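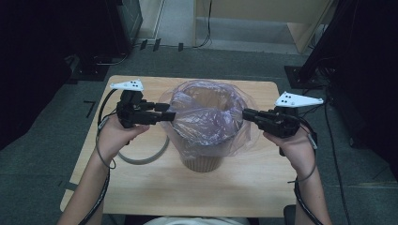

Page last updated: August

Wukell No. 121 Diesel Locomotive Kit, HO Scale - Review

The Wukell 121 is a kit for a four-axle road diesel in the colors of the Goststead & Watatberg, a freight line that also ran the governor's inspection train. The real engine was repainted for that job in dark green with a cream band, and it is the repainted version that Wukell sells. There is no plain freight version yet. I bought mine at full price from the Hamada hobby shop and built it over the summer.

What you get

The body shell is one piece, molded in dark green plastic, with separate handrails, horns, grab irons and windshield wipers. The frame is cast metal and comes with the motor already mounted. The trucks snap in. Decals are on a single sheet and cover the road name, the number, the state seal and the small warning labels along the sill. A bag of screws, a bag of wire parts and a folded instruction sheet make up the rest. Couplers are included and are metal, which I was glad to see. The decoder is not included, and neither is the speaker.

The instructions are drawings with short captions. Most of them are fine. The drawing for the rear handrail shows it upside down. I glued mine the way it was shown and had to cut it off again. Test fit that one and look at a photo of the engine before you commit.

Building it

I spent 30 hours on the kit, counting paint and decals but not counting the time I let things dry. A person who leaves the green plastic unpainted could finish a good deal faster. I painted mine. The bare plastic has a slight shine that reads as a toy under layout lights, and the cream band has to be painted in any case.

The shell fits the frame well. I had no gap at the pilot and only a small one under the cab, which went away after some filing. The grab irons are the slow part. The holes are marked with dimples and you drill them yourself with a fine bit in a pin vise. Go easy around the nose, where the plastic is thin. My bit came through at an angle next to the headlight and I filled the hole with putty.

The handrails are wire with plastic posts. The posts are brittle. I broke two taking them off the sprue with side cutters and had none to spare. Ignacio Salcedo, who answers the mail for Wukell's parts department, sent replacements at no charge and they came in a plain envelope within the week. He told me a softer plastic is planned for the next run.

Decals

These are the best part of the kit. The state seal is sharp enough to read with a magnifier, and the lettering sits down tight over the door latches with a little setting solution. The white is solid over green, so you don't need to double it up. Lucía Marín, who photographed the real engine when it was parked at Watatberg, told me the seal on the model is a bit too far forward. I compared it with her pictures and she is right. I left mine where the instructions put it.

Running

Out of the box on plain DC it ran a little rough in reverse. After an evening going back and forth on the test track it smoothed out and now creeps well in both directions. It is heavy and pulls every passenger car I own up the grade on the club layout without slipping. Cayetano Ortuño tried it on his own layout, which has much tighter curves than ours, and the rear truck climbed the rail at one turnout. Filing a burr off the inside of the truck frame fixed it. Mine had the same burr in the same spot, so check yours.

Fitting a decoder is easy. The socket is on top of the motor and there is room for a mid-size speaker above the rear truck. The headlight is a warm LED and looks right. The number boards are lit from the same lamp and are dim. I can see them with the room lights off and not otherwise.

What I would change

- Spare handrail posts in the bag.
- A corrected drawing for the rear handrail.
- A plain freight decal sheet, sold separately if need be.
- Brighter number boards.

Should you buy it

If you have built a plastic kit or two and want an engine for an official train, yes. It is a fair price for the weight and the printing. I would not hand it to a first-time builder, mainly on account of the drilling. Hugo Bermúdez at the Hamada shop says he has more coming in the fall, and he keeps the decal sheet as a separate item behind the counter if you ask for it.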